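Support act finishing times at Gashaw?

Do-yoon Yook
Got two tickets to Pesero at the Gashaw in March and I'm trying to work out when the headliner comes on. The ticket says doors at 7:30 and nothing else. I've seen them once before, at a festival, where they played for 38 minutes and spent a fair few of those tuning. I don't mind a support act, but I finish work late and would like dinner first. Is it safe to turn up at nine?

3 replies

Bethel Ayele
Depends on the support. If it's one band, the headliner is usually on by 9:15. If it's a local rapper and his cousins, add half an hour for thanking people by name. The venue puts set times on the door that afternoon, in handwriting you'll need a favourite aunt to decipher.

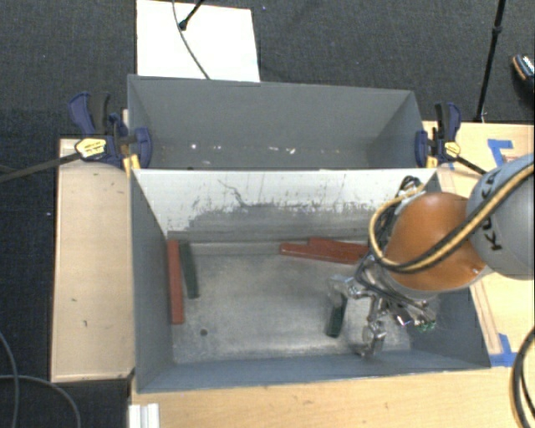

Nine is cutting it fine, whichever it is. The cloakroom queue moves at its own pace, and the bar is at the far end, past everyone who has decided to stand still. Eat early, or eat the chips they sell upstairs - I've had worse, though I'd have to think about where.

Mitiku Lemma
they were crap last time dont bother

Lemlem Woldemariam
Ring the box office after lunch on the day. I did that for Vellness and they read me the whole running order, curfew included. Support was on at 8:10 and the main set began at 9:20, with a 30-minute encore nobody near me had asked for. Take earplugs if you're standing on the left.

2 shares
Last updated 8/28/18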